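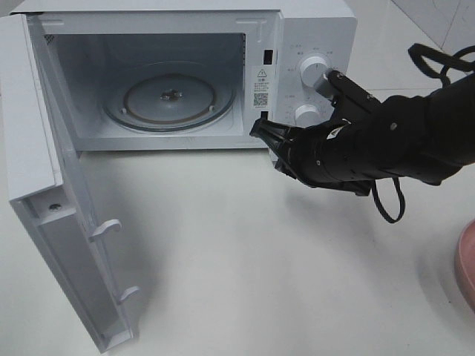 Most small appliances are thrown away with nearly all of their parts in working order. A lamp, a fuse or a switch fails, the repair is quoted at more than half the price of a new unit, and the owner buys the new unit. The fault lies with the way spare parts are sold.

Take the ordinary kettle. Skivo, which supplies trade repairers in Coltstead, lists 2,000 parts for kitchen goods. Kenna Gillies, who runs the counter there, told me in May that 60 of them make up most of her orders. The rest sit on shelves, and the cost of keeping them is spread over everything else.

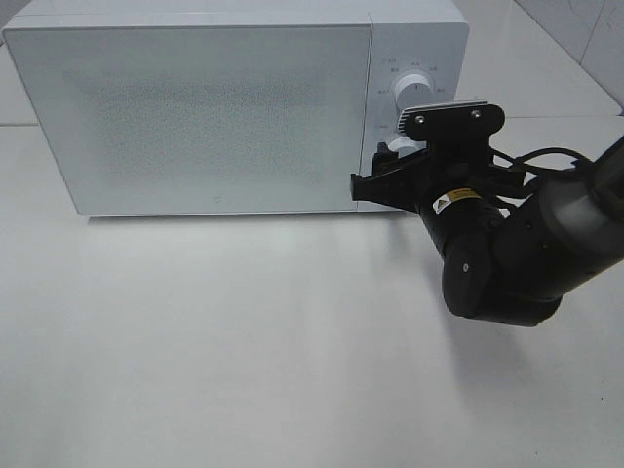 A white microwave oven with two round knobs on the control panel.

A standard range of thermostats, door switches and knobs would cut that stock sharply. Makers object that each model has its own fittings. This is true of casings – it is much less true of what is inside them. Screw threads were once a private matter for each workshop as well, and trade did not suffer when they were made common.

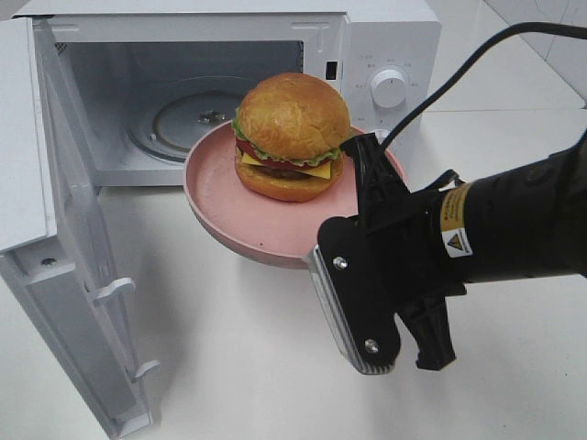

There is also the question of how long parts should be kept. Irfan Zaidi of Marwat would like ten years from the last date of sale. I would settle for seven, with drawings released after that so that small firms could make short runs of 100 or so. The drawings cost nothing to store. A maker who no longer wants the trade loses little by letting somebody else have it.

Recent articles
Petberg tip to close on Sundays
Who pays for the bottle bank?
Letters: plugs, flexes and fuses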